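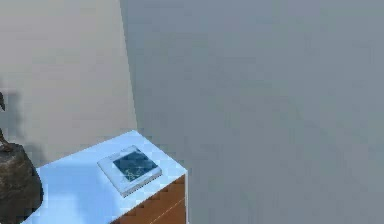

Arnance is opening its newest small-room guesthouse, Hovero, on 9 June 2025, and we can't wait to welcome the first guests! The building has 11 rooms, most of them narrow, and the design team at Paneo has treated every corner as useful space. A small cabinet with a pale blue top fits where a beige wall meets gray, just the right spot for keys and a paperback.

Work on the rooms began in April, with new wiring and better windows on the street side. Beds run across the far end, so there's a clear path from the door even with two suitcases open.

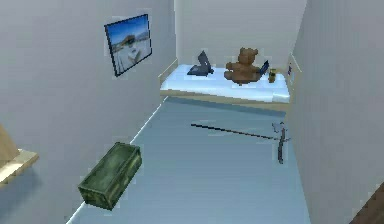 Guests can stay for up to 30 nights, and breakfast is served downstairs from 7 a.m. by the Macaraeg bakery (their cheese rolls sell out early!). Neighbors are invited to an open house on opening day, with 20 places on each tour. Sign up at the front desk.

Related news
Macaraeg bakery adds Sunday hours
Paneo to design Arnance reading room

Last updated: 9:15 a.m.

Contact Arnance | © Arnance | Back to top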